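The Long Afterlife of a Cardboard Box

Corrugated board is three sheets of paper and some starch. The outer two sheets, called liners, are flat. The one in the middle, called the medium, is steamed, pressed between toothed rolls, and glued to the liners at the tips of its waves. Everything the finished board can do follows from the shape of those waves and the length of the wood fibers in the liners.

The fibers matter more than most buyers assume. A liner made from new softwood pulp has long fibers that lock together when the sheet dries. Each trip through a recycling mill shortens and stiffens them, and the mill at Kallio makes up the difference with starch and a share of new pulp. The Kallio line runs on old boxes for most of the year and adds more new pulp in June, when the incoming bales are at their worst. Summer bales carry more food packaging, and grease does not wash out of paper in plain water.

Sorting takes place before the bales are opened. A probe is pushed into each one to read moisture. Anything over 15 percent is set aside and priced down, as the mill pays for fiber and water weighs the same on a truck scale. Accepted bales drop into a pulper, a round steel tank with a rotor in the floor, where the board breaks up into a gray-brown slurry. Staples and glass sink. Plastic film winds itself onto a rope hung in the tank and is hauled out as a long, dirty tail.

Tape is the part people ask about. Paper tape with a starch glue goes through the pulper and becomes more pulp. Plastic tape stays whole and leaves with the film. The glue is harder to deal with. Pressure-sensitive adhesives soften with heat and break into specks the trade calls stickies, small enough to pass the first screens. They collect on rolls and felts, and a large enough lump will tear the sheet and stop the machine. Kallio heats its pulp as little as it can for this reason and relies on 2 stages of fine slotted screens.

After screening, the pulp is thinned until it is nearly all water and spread across a moving mesh. Most of the water drains in the first few yards. Presses take out more, and steam-heated cylinders do the rest. The finished liner is wound onto reels and trucked to the converting plant at Braston, where it becomes board.

Braston makes 3 flute sizes. The largest cushions well and stacks well, and takes up a lot of room. The smallest prints cleanly and is used for shelf packaging. The middle size is the ordinary shipping box. The plant lists 521 box patterns, and the large majority are variations on a single slotted design with four flaps at each end.

Many sheets never become boxes. Flat board is sold as pallet liner, floor covering, and bench covering, where it takes scuffs and glue drips and is thrown out when it gets soft. It accepts pencil, marker, and tape, so a layout can go straight onto the surface.
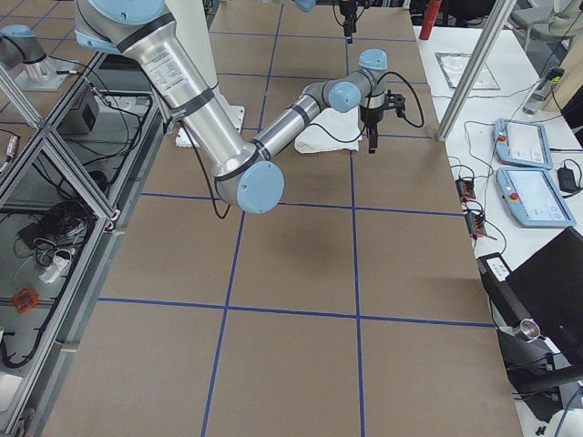 Brown cardboard as a bench covering, marked off into cells with blue tape.

Strength is tested on edge. A small piece of board is stood upright and crushed between plates, and the load at failure gives a fair estimate of what a stack of boxes will bear. The Ason grade, Braston's standard recycled board, does well in a dry room. Humidity is its weak point. Damp board loses stiffness quickly, and a stack that was sound in the morning can lean by evening.

Ivau, the heavier grade, has a sizing agent in the outer liner that slows the uptake of water. It costs more and pulps more slowly when it comes back to Kallio, where operators give it extra time in the tank.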